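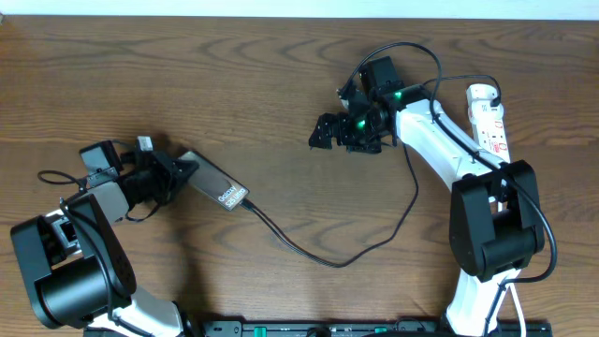 Can a jingle get people to fix a leaky toilet? It can if the tune is annoying enough and the phone number is in the chorus.

I know this after spending most of March humming one. The town of Kikdale wanted residents to check their tanks, and it had already mailed 3,000 leaflets that went straight into the recycling. So it called Fortin, a small ad shop above a bakery, and got Diane Gill.

Search articles
Enter keyword
Go

Diane writes for radio, and she talks like it too – fast, loud, with her hands. She told me she threw out the first script because it sounded like a dentist. Then she recorded her own toilet running at 2 in the morning and built a beat on it. I laughed out loud when she played it for me (so did the guy at the next table!).

The finished spot is called "Jiggle the Handle," and it ran on local radio and in the waiting room at the Amach tire shop. More than 200 people called for the free dye tablets in the first week. My sister was one of them, and her tank was leaking.

Diane is on to bus ads for Gadov now, and she wants them to rhyme. I told her to call me when there's a tune.

Related stories
The billboard that only works in the rain
Why radio ads still talk so fast
Five slogans our readers can't shake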